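Werkstatttipps, schnell runtergeschrieben

So, Samstag, halb elf abends, Kanal ist fertig umgezogen, ich schreib das jetzt einfach mal zusammen. Etliche von euch wollten wissen, wie ich neben der Werkstatt noch die Posts hinkriege. Kurz: mit Vorbereitung. Und einem Lappen.

Linse putzen. Immer. Vor jedem Clip. Schleifstaub setzt sich auf die Handylinse und man merkts erst am Rechner. Mikrofasertuch in die Schublade, in der sonst nix liegt, sonst ist es nach zwei Tagen ein Öltuch.

Licht: Deckenlampe aus, eine Lampe von links, fertig. Fenster im Rücken vom Handy, nie dahinter. Wer lackierte Teile zeigt, hängt Backpapier vor die Lampe (Abstand halten, wird heiß!!). LED geht besser.

Werkbank vorher abfegen. Nicht saugen während der Aufnahme, schon passiert.

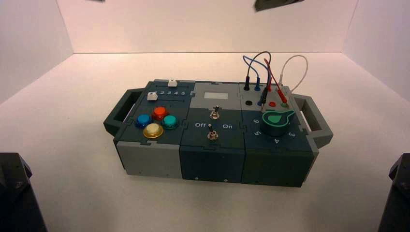

Schrauben, Dübel, Kleinkram: alles was im Clip vorkommt vorher in ein Marmeladenglas. Sonst sucht man mitten drin. Deckel ab lassen. Gläser beschriften mit Kreppband, auf dem Glas und nicht auf dem Deckel, Deckel werden vertauscht.

Leimreste an den Fingern: Speiseöl, kurz reiben, dann Spüli. Bei Nahaufnahmen sieht man sonst jeden Rand. Harz geht genauso weg, dauert bloß länger.

Ton. Kompressor aus, Kühlschrank aus (wieder anmachen! Zettel an die Tür). Altes Handtuch unter den Schraubstock, dann scheppert es weniger. Text lieber hinterher einsprechen, im Kleiderschrank oder unter der Decke, klingt blöd, klingt aber gut.

Länge: 80 Sekunden reichen. Mein längster Clip war der über das Schärfen von Stechbeiteln, 11 Minuten, den hat kaum wer zu Ende geschaut. Der kurze mit der klemmenden Schublade (Kerzenwachs auf die Laufleisten, trocken einreiben, das wars) hatte 783 Kommentare. Fast alle zu Kerzenwachs. Ja, Bienenwachs geht auch. Nein, kein Öl, da quillt und klebt es.

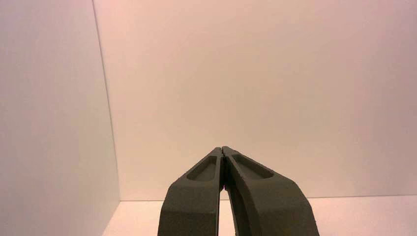

Fragen sammeln: Heft neben der Bohrmaschine. Yu-na Sun aus der Trornby-Gruppe macht das mit Karteikarten, eine Frage pro Karte, und beantwortet dann jeden Monat 4 davon in einem Rutsch. Mach ich jetzt auch so. Halbwegs.

Antworten nicht mit Staubfingern tippen, Display dankt es euch. Gefrierbeutel übers Handy, Touch funktioniert durch, Fingerabdruck natürlich nicht.

Akkus: abends laden, nicht morgens. Ladegeräte auf ein Brett schrauben, eine Steckerleiste dran, Schalter gut erreichbar. Und das Kabel vom Handy mit ner Wäscheklammer an die Tischkante, sonst rutscht es jedesmal hinter die Bank.

Stativ hab ich lange keins gehabt. Schraubzwinge plus Holzklotz mit Sägeschlitz, der Schlitz etwas breiter als das Handy mit Hülle, Filz rein. Hält. Schlitz leicht schräg sägen dann schaut das Handy von selbst nach unten auf die Arbeit.

Pinsel, die man für den Clip nur kurz braucht: Frischhaltefolie stramm drum, hält bis zum nächsten Tag. Bei Acryllack ausdrücken vorher.

Nächstes mal Rostlöser und warum ich Essig nicht mehr über Nacht stehen lasse. Wer was anderes will, in die Kommentare damit, ich les sie nach dem Frühstück.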